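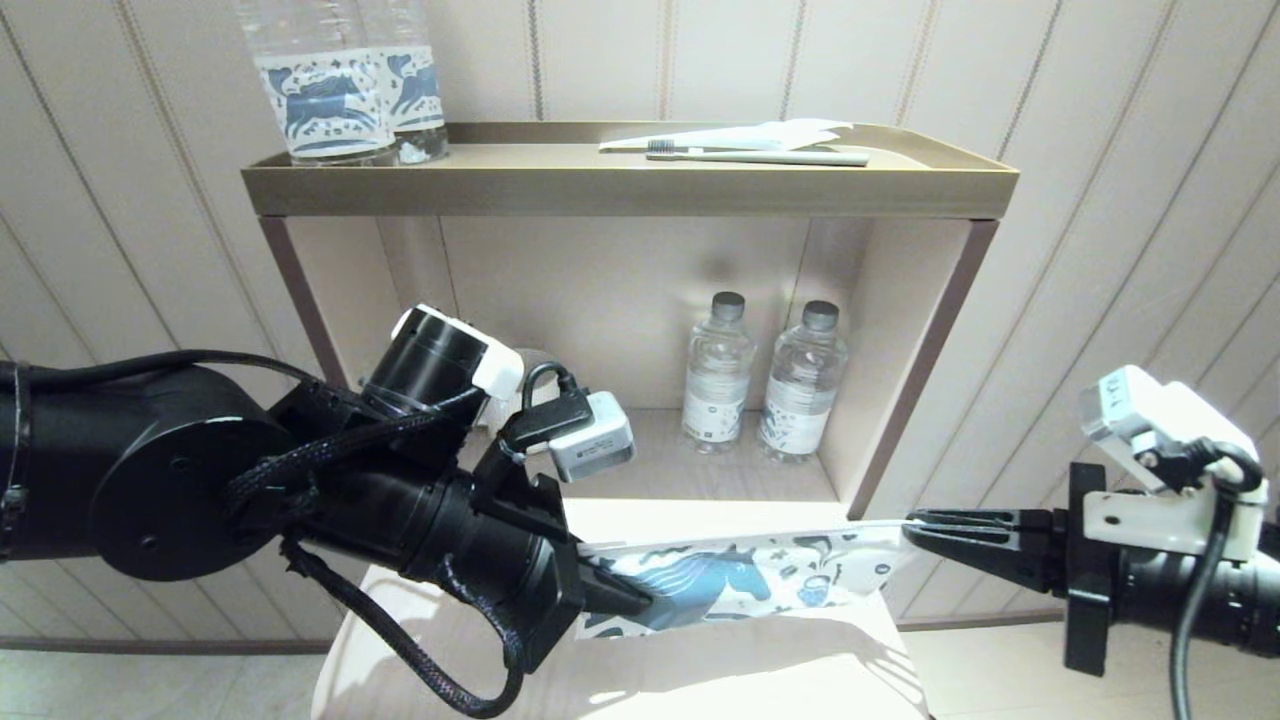
I finally finished restringing my grandmother's garnet necklace. I started it in January and put it away twice, once out of boredom and once when I ran out of thread.

The necklace is a single strand of small round garnets with a plain silver clasp. The old thread had gone gray and stretched, so there were gaps between the beads near the clasp. It hadn't broken yet. I cut it over a baking tray lined with a dish towel and counted the beads as they came off. There were 254, plus one with a chipped hole that I left out.

I'd only ever restrung glass beads before this. Garnet holes are smaller and many of them are rough inside. Hazel Doucet, who taught the beading class I took at the library, told me to use silk and knot every fifth bead. I tried silk first. It frayed after 37 beads and I had to start over. I switched to a coated nylon thread from Akon in dark red, size small, and that went through everything except two beads. Those I opened up a little with a hand reamer, under water, turning slowly.

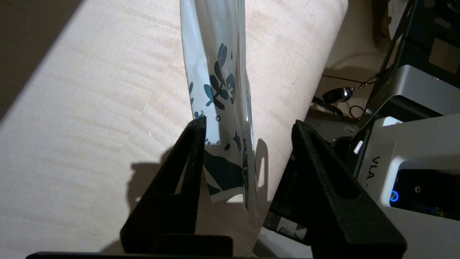
I knotted every 5 beads as Hazel said. My knots on the first third of the strand are not as tight as the rest. If you look for it you can see where I got better. I thought about redoing that part and decided against it.

The clasp was the other problem. The tongue had lost its spring and wouldn't click. I took it to Evaristo Vitale, who has the repair counter behind the shoe place on Borkgate. He bent the tongue back out, cleaned the box, and told me it would last a few years if I stopped pulling it open with one hand. He also offered to sell me a new one. I kept the old one.

Cleaning was simple. Lukewarm water, a drop of dish soap, a soft brush, then flat on a towel overnight. I did this before stringing so the thread wouldn't sit wet.

The finished length is a bit shorter than it was, which suits me. It used to catch on the top button of my shirts. I've worn it to work and to one dinner and it hasn't stretched so far. I'll check it again in the winter.

Next is a bracelet of my aunt's, jet and silver, with a broken safety chain. I haven't decided whether to do the chain myself. I have the jump rings, but my soldering is poor and jet doesn't like heat.

Posted 6 July 2021
Filed under: beads, repairs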